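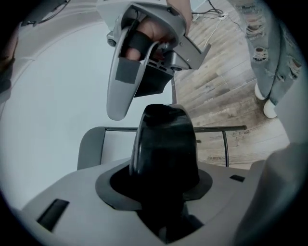 Chapter 7

Looking After a Hand-held Gripper

The first six chapters dealt with choosing a gripper, mounting it and planning its movements. From here on the machine is taken as given, and the question is how to keep it fit for use. We begin with the hand-held gripper, the simplest tool in the book and the one that is most often neglected. It has no motor to hum or overheat, and it gives little warning before its results start to drift.

The tool used throughout this chapter is the Lellolik, in the version kept at the Fitasstead workshop. It is worn on the hand. A strap goes across the fingers inside the grey plastic housing, and the housing carries a long, rounded finger with a darker pad fixed to its inner face. Small screws and round fittings run along the edges of the housing. If you have a different make in front of you, the names of the parts may differ, but the order of work is the same.

By the end of the chapter you should be able to:

fit the strap so that the tool does not shift on the hand
inspect a finger pad and decide whether to change it
check the housing screws without stripping the plastic
fill in a service card that another person can follow

7.1 Where the wear occurs

Wear in a hand-held gripper is found in three places: the pad, the strap and the screws. The pad goes first. It is the only part meant to touch the work, and it picks up dust, skin oil and fine grit from everything it closes on. A pad that has gone smooth will still hold a light object, but the object will turn slightly as it is lifted.

The Fitasstead log shows how this looks in practice. One Lellolik reached 1,687 closures before its pad was changed. The entries for the last 158 of these include 40 slips, nearly all with glossy or rounded objects. Earlier in the same log slips are rare. The operator had noted "pad fine" on each card up to that point, having looked at it but not touched it.

Straps fail more slowly. The webbing stretches, the user pulls it tighter, and the hand ends up sitting at a different angle to the finger. Anyone comparing work done in February with work done the following winter should check the strap before looking for any other cause.

Screws work loose where they pass into plastic. They should be turned with a hand driver only – a powered driver will strip the thread in a moment, and the housing then has to be replaced.

7.2 The monthly check

Carry out the check at a clear bench in good light. Take the tool off your hand before using any driver or blade near it.

Hold the housing still and press the finger from side to side. A small amount of give is normal. A click is not, and means that a fitting at the base needs attention. Next, wipe the pad with a damp cloth, let it dry and run a clean thumb along its full length. It should drag evenly. If any part feels slick, or if an edge has begun to lift, change the pad.

Go round the screws in order, starting at the wrist end. Stop as soon as each one resists. Do not add thread lock of the Kaewmanee type to screws that enter plastic – it is made for metal, and Section 7.5 explains the damage it can do.

Finish with the strap. Put the tool on, close your hand and shake it gently. The housing should move with the hand.

7.3 The service card

Each tool has its own card, kept with it and not in an office. The layout used in this book follows the Illel pattern, with one line for each visit. A completed line reads:

December 17, 2022. Pad changed. Strap taken in one notch. 3 screws nipped up, wrist end. Finger play normal.

Write what was done as well as what was found. "Checked, OK" tells the next person very little, and it should not be accepted on a card. Blank cards are printed at the back of the book and may be copied.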